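Review: Orden Canvass, a Door-Knocking App for Local Campaigns

Orden Canvass is a voter contact application intended for candidates and party branches working at the municipal level. It is published by Davent and replaces the paper walk lists that most local campaigns still use. This review covers the version supplied to the Lultow district branch for the July council primary, in which canvassers used it over a period of 12 days.

Setup was handled by the branch's field director, Troels Overgaard. Importing a voter file of 2,000 households took less than an hour, although apartment numbers had to be corrected by hand where the county file placed them in the street name field. Walk lists are then drawn on a map and assigned to individual canvassers. The map tools are clear and need little training. 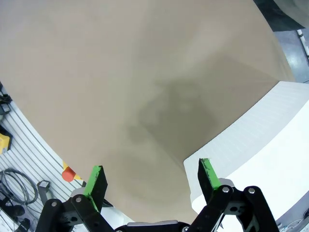 At the door, the application performs well. Each household opens on a single screen with support level, issues raised, and a request for a yard sign or absentee ballot form. Entries are stored on the phone when there is no signal and sent later. In the Maihi precinct, where coverage is poor, no entries were lost – a marked improvement on the product the branch used in the previous cycle.

Reporting is the weaker part of the package. Support levels can be totaled by precinct but cannot be compared between two dates, and a campaign that wishes to measure movement after a debate must export the figures to a spreadsheet. Marina Manolakis, who managed the branch's turnout operation, also found that voters marked as "moved" continued to appear on reminder call lists until the file was refreshed overnight.

The license costs $55 per month for up to 5 users, with further users charged separately. Branches should note that the contract renews automatically after the election unless written notice is given.

Orden Canvass is recommended for campaigns whose main need is reliable data collection at the door. Those requiring detailed analysis should request a trial of the reporting module before signing.

Rating: 4 out of 5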